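Wildlife & Nature | Local Voices

The hedgehog lady would like a word about milk

Dragica Atanasov has been called many things in the years she has spent taking in hedgehogs, and "the hedgehog lady" is the one she minds least. She picks up the phone at 6 in the morning, which she considers a normal hour, and asks whether I have ever put out a saucer of milk. I have. I was eight. She lets the silence go on for a while.

"They can't digest it," she says. "They'll drink it, sure. I'd eat a wedding cake if you left it on my porch."

Atanasov runs Flureria, a small hedgehog rescue she named after a perfume her aunt used to wear. It occupies what was once her dining room and has since taken over the pantry. Last year it admitted 402 animals. A good share of them, she says, arrived with stomach trouble, delivered by people who loved them very much and had been feeding them bread soaked in milk since their own grandmothers showed them how.

So she did what everyone told her to do and went online. In February she posted a short notice asking people to stop with the milk and put out plain water. It was shared 1641 times, which for a page that mostly posts about donated towels was a stampede.

"I was proud for maybe a day and a half," she says.

Then the phone started. Somewhere between her page and the rest of the county, "no milk" had turned into "no food," and from there into "don't go near them." A man called to report that he had taken down the feeding box he'd kept for years and wanted to be thanked for it. A woman had emptied her water dish in the middle of a dry spell, to be on the safe side. One garden club, which Atanasov declines to name with the air of someone who will name it after two drinks, printed the advice in its newsletter with the word "milk" left out.

"I got 107 messages in one week and I'd say most of them were apologizing for something they should have kept doing," she says. "How do you write back to that? Dear sir, please resume."

Her actual advice would fit on a matchbook. Meaty cat food, a shallow dish of water, a gap under the fence about as wide as a paperback is tall. Leave the leaves alone. Check the bonfire pile before you light it, and check it again if you built it yesterday. She has been saying this to schools and church halls for years, and she reports that the question she gets afterward is always whether they have fleas. (Yes. Move on.)

She is no kinder to the products. Her porch has a shelf of things that well-meaning people have bought for her: a Lumard feeding station with a ramp too steep for anything with legs that short, and a Jirnix night lamp that came with the promise of a "calming woodland glow."

"It's an animal that wants the dark," she says. "You've bought it a nightclub."

The station has been turned upside down and is now a decent place to keep gloves. The lamp is in the bathroom, where she says it calms her guests.

I ask whether she'd do the campaign over again, and she thinks about it longer than I expected.

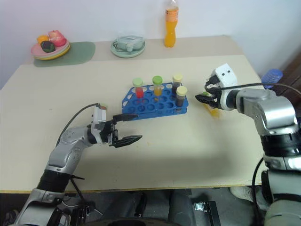
"I'd put the food first," she says. "I'd put what to do in big letters and what not to do down at the bottom, small, like on a pill bottle. People stop reading after the first line. I do it too. I once drove to a meeting on a Thursday because I never got to the part that said canceled."

She has rewritten the notice, and her neighbor Grgić, who has opinions about commas, has gone over it twice. The new version begins with the words "Please keep feeding them." It has been up for a month and has been shared 3 times.

"One of those was me," she says.

There's a scuffle on her end of the line, and she puts the phone down without hanging up. For a couple of minutes I listen to her telling someone, in a voice much sweeter than the one I've been getting, that biting is not going to get him out of the scale any faster. Then she's back, wanting to know if I still have that saucer.

I tell her I think so.

"Good," she says. "Put water in it."

Share (58) | 23 comments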